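Week 4 handout: Memory, and why your computer forgets
6 min read · 19 comments · 50 shares

Okay, so a few of you came up after the last session and said the word "memory" was making your heads hurt. Fair! It gets used for at least two things and people in shops mix them up all the time. I wrote this handout to go with the slides, and it covers a bit more than I got through before the room booking ran out.

Start with the desk and the closet

I use the desk and closet picture every September and I'm going to keep using it. Your storage drive is the closet. Everything you own lives in there, photos, tax forms, that one recipe, and it stays put when the lights go off. RAM is the top of your desk. It's where you spread out whatever you're working on right now. The desk is small next to the closet, but you can grab things off it super fast.

When you open a program, the computer copies what it needs out of the closet and onto the desk. When you hit save, it goes back the other way. Switch off the power and the desk gets wiped clean. So if the lights go out while you're writing a letter you never saved, the letter goes too (some programs keep a sneaky backup copy in the closet, but please don't count on it).

What happens when the desk is full

This is the part I rushed. Say you've got a browser going with 50 tabs, a video call, and a spreadsheet. The desk fills up. The computer doesn't just stop. It picks something you haven't touched in a while, carries it back to a special shelf in the closet, and uses the free space for the new thing. Click on the old thing and it has to go fetch it again. We call that swapping, or paging, depending on which book you grew up with.

Swapping works, but it's slow, and you can feel it. You click a tab and get a blank page for a second or two. If you have an old spinning drive you may hear it grinding away. Adding RAM gives you a bigger desk, so less walking back and forth. If your desk was never full in the first place, a bigger one won't do much for you, and I say this as a person who once spent birthday money finding that out.

Sticks and slots

On a desktop machine the RAM comes on long thin boards, and those go in slots on the motherboard. Most people just say "sticks."

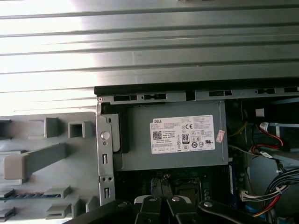
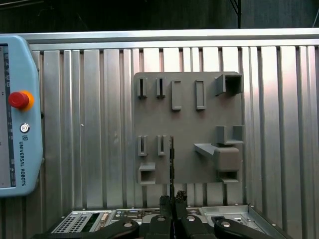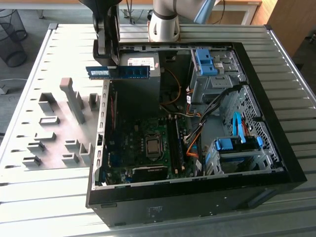
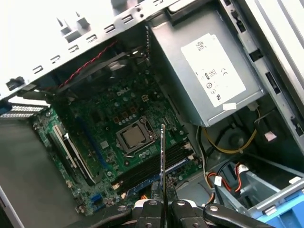
Dexter Gallagher wrote in to say that I'm too hard on upgrades, and that going from one stick to a matched pair made his old Clistier feel quicker even though he was nowhere near filling it. Good point, and I left it out! With two matching sticks in the right slots, many machines can talk to both at once, which is called dual channel. Think of two people handing you papers across the desk. How much you notice depends on the job. Games and video editing, often yes. Email, probably not.

A few things to check before you buy

The generation has to match your board. DDR3, DDR4 and DDR5 sticks each have the notch in a different spot, so the wrong kind won't seat. Please don't push harder. Laptops take a shorter stick, if they take one at all. Plenty of thin ones have the memory soldered down for good.

Mixed speeds will often run, but everything drops to the pace of the slower stick. Look up your model's maximum too. And for the work itself: shut down, unplug, touch bare metal on the case, hold the stick by its edges.

For next time

1. Open Task Manager (Activity Monitor if you're on a Mac) and write down how much memory is in use with nothing much open.
2. Open 20 browser tabs. Write it down again.
3. Close them all, wait a minute, and see if the number goes back to where it started. Mine doesn't, and I'd like us to talk about why.
4. Read the Rosenthal chapter on caches, just the first half. Skip the math box.

Bring your numbers even if they look weird. Weird ones are more fun, and we can put a few up on the board.

Cache is the next topic, by the way, and it's the same desk story with one more piece: the stuff you're holding in your hand.

19 comments · 50 shares

Related handouts
Week 3: What the processor does all day
Week 5: Cache, or the stuff in your hand
Hard drives and SSDs side by side
Reading a spec sheet without crying
Lab notes: the Zundex memory tester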